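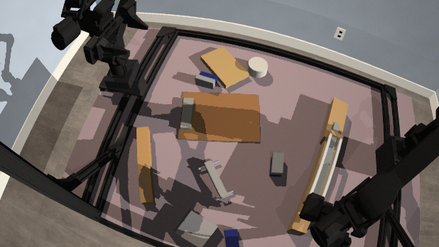

Madbridge, February 8, 2025 - Okar, a publisher of classroom science kits, today released a loan set on heat and insulation for students in grades 3 through 8. The set was written by physics teacher Eduardo Ambrosio and gives each class enough material for a full unit on conduction, convection and radiation. One worksheet asks students to look for shadows, such as the gray one a black robot arm throws on a pale blue-gray wall, and then to talk about what happens to the light that does not get through. From there the unit moves on to dark and light surfaces and how they warm up under a lamp.

Each set comes in 2 boxes with thermometers, metal and cork plates, sample cloths and a printed teacher guide. Schools in Madbridge and Ultetby can borrow a set free of charge for 3 weeks. Return shipping is paid by Okar.

The kit was tried out through December in schools in both towns, with 1,393 students taking part. "Teachers wanted shorter experiments, so we cut most of them to fit one class period," said Ambrosio. "The section on convection was rewritten from start to finish."

Quang Quách, who manages school loans at Okar, said 684 sets are ready to ship. A second kit on sound is being prepared with the Vương workshop - a release date has not been set.

Teachers can request a set through the loan desk at Okar. Requests should list the grade level, the number of students and the preferred start date.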